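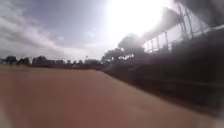 Looking after a red outdoor court through the winter

What you need

A wide soft broom (the 1495 from Stevik is lovely and light)
A leaf rake with plastic tines
A drag mat
A hose with a fine spray head
One 200 litre water butt, if there's no tap nearby

I love this job! A big open red surface repays every bit of care you give it, and a morning's work in December can save you days of patching when the season starts.

Step 1. Walk it first

Go right round the outside, then up and down the middle. Look for dips, soft patches and anything that has blown in from the trees. Push a tent peg beside each dip so you can find it again, and please count them back in afterwards.

Step 2. Clear the leaves

Rake lightly towards the nearest edge and lift the leaves off straight away. Left in a heap they go to mush and stain. Twigs come up by hand.

Step 3. Sweep or drag

If your surface is rubberised, use the broom and work in long straight strokes, overlapping each one by half. If it's clay, use the drag mat instead and start at the outside, going round in slow, wide loops until you finish in the middle (very satisfying, this bit).

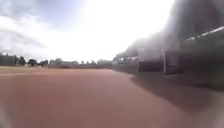 Take your time over the far side, too. The edge nearest the grass is where weeds creep in, so run a hand hoe along it and pull out any roots you find. On clay, fill the dips with matching top dressing, no more than a thin layer at once, and tread it down before adding the next.

Step 4. Water clay lightly

A fine mist is plenty. Stop as soon as the colour deepens evenly, and skip this step altogether if frost is forecast.

Step 5. Put everything away dry

Hang the mat up and stand the broom with its bristles off the floor. Mine has done five winters at Coltov and still sweeps beautifully!

Last updated Jan 16, 2018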